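Two-handed kitchen sim: right hand stops short of the keypad

Asked by wnuttall on 11th June
Tags: simulation, bimanual, home build, reach

I'm building a two-armed kitchen robot in the shared workshop and testing everything in simulation before I cut any more metal. The task is to press a button on the microwave keypad with the right hand. The left hand has nothing to do yet, I just park it.

The arm planner says the target is reachable, then the hand stops before it touches anything. No collision warning, no joint limit warning. I have run it 500 times with small changes to the start pose and it never makes contact. I'm using the Verkton hand model and the Lundumov planner, both on default settings apart from the step size, which I halved in May.

Is this a planner fault or have I set the target wrongly?

Wayne Nuttall

3 answers

Answer from koster_fan
Update the planner. I had something like this and it went away after an update. Might have been the graphics driver though, I did both the same evening.

Answer from Bogdan Wieczorek (accepted)
Check which point on the hand the planner is using. The Verkton model comes with its reference point at the wrist. If you give it a target worked out for a fingertip, or the other way round, you get a stop that looks clean and is wrong by the length of the hand. There is a line called tip_offset in the hand file. Print the wrist position and the index fingertip position at the last step and compare both with the button.

Second thing, the door. If your keypad is part of the door, its position moves when the door swings. Many people copy the keypad position once with the door shut and leave it. Read it from the model at the start of every run.

Also turn on the contact margin display. Mine was set to 4 cm by default, so the planner treated everything near the appliance as solid. For pressing a button you want it off for the fingers and on for the forearm.

Comment from wnuttall: tip_offset was zero. Will try the door as well.

Answer from r_lowther
The offset is worth fixing, but I'd look at the hand pose too. With the robot's right hand held like that, four fingers straight and pointing up at the keypad, the tips end just below the door panel, and the thumb sticks out sideways towards the long dark bar in the middle of the counter. I would curl three fingers and leave the index out, then bring the thumb in before the arm moves - otherwise you are planning a path for a much wider hand than you need. The door panel is angled outwards as well, so set the press direction square to the panel and not to the counter.
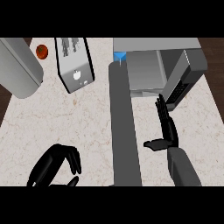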